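Olwood plans to buy 4 two-armed robots for laundry work in its guest houses, the company said in a note to its suppliers in July. The purchase is part of next year's equipment budget and still needs approval from the owners.

Olwood's laundry rooms handle 1291 baskets in a normal month. The company wants to give the machines the first part of the job, the sorting of clothes at the washer, and to keep folding and ironing with the staff.

Two suppliers, Tasteck and Guerreiro, have been asked for an offer. Both must state the price of spare hands and cables separately, as these costs were missing in an earlier offer.

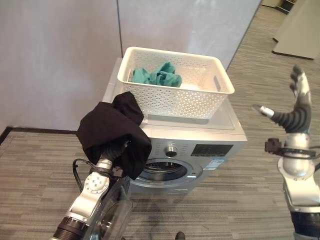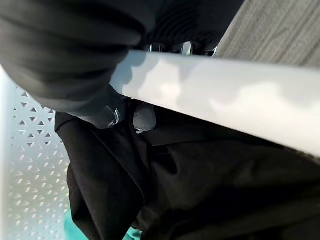

*Laundry handling with black and teal-green clothes and a white basket.*

The budget also includes 202 new baskets, all of the same model, so that the robots do not have to learn many different shapes. Dark clothes remain a difficult point. According to the note, black fabric lying on black fabric is hard to separate, and each supplier must show this task before a contract is signed.

The first robot would go to the guest house in Gutness, which has 83 rooms and the largest laundry room of the group. The other three would follow only if the first one works well through the winter season. Olwood did not give a total price.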